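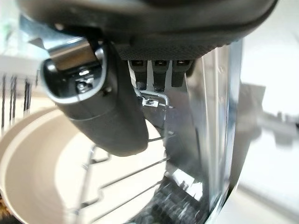

Datasets > Text > Sokville Recipe Cards

# Sokville Recipe Cards – README

Transcribed recipe cards from the Sokville community cookbook boxes. 2,263 cards, one row each. Typed up by hand, no OCR, the handwriting was too much for it.

Maintained by Arlindo Peixoto. Questions go to him, pull requests too.

## What's in it

- `cards.csv` – the main file
- `ingredients.csv` – one line per ingredient, joins on `card_id`
- `units.txt` – every unit as written, with my best guess at grams or ml
- `old/` – first pass from January, don't use, kept for diffs

## Columns (cards.csv)

- `card_id` – number penciled on the back. Not continuous
- `title` – as written, spelling kept
- `box` – Gikik or Sorach, after the two streets the boxes came from
- `body` – full text of the method. Line breaks are `|`
- `serves` – blank on 700 cards. Blank means blank, not zero
- `signed` – yes/no only. Names taken out
- `lang_note` – filled in if part of the card isn't English
- `confidence` – 1 to 3, how sure the typist was. 1 is bad

## Known problems

- Sorach box got damp at some point. 80 cards have gaps, marked `[gap]` in the body. Don't fill them in and send me the result please
- "Cup" is not one size. Gikik cards mostly mean a teacup, Sorach cards mostly mean a measuring cup. `units.txt` has both, pick by box
- Oven temps are a mess. "Slow", "quick", "as for bread". Left alone
- Fractions: some typists wrote 1/2, some wrote 0.5. Half fixed. Use the Tak script below
- Duplicates: same plum cake keeps turning up with small changes. Kept them all, the changes are teh interesting part
- Two cards have the same id (somebody penciled it twice). Second one has a `b` on the end, so read the column as text or it breaks

## Cleaning script

Tak is the little script in `tools/`. Normalizes fractions, strips double spaces, leaves spelling alone.

 python tools/tak.py cards.csv cards_clean.csv

Needs Python 3, nothing else. Overwrites the output file without asking – careful.

## Good for / not good for

Fine for looking at ingredient pairings, old kitchen words, how people write instructions. Not good for nutrition work, the amounts are too loose. Canning and preserving cards have NOT been checked for safety, don't cook from those.

## Changes

- v2 – Sorach box added, `confidence` column added, commas inside titles now quoted properly
- v1 – Gikik box only

## To do

- finish fractions
- tag desserts seperately from breads
- ask about the third box, if there is one

## License

CC BY 4.0. Credit "Sokville Recipe Cards" and say which version you used.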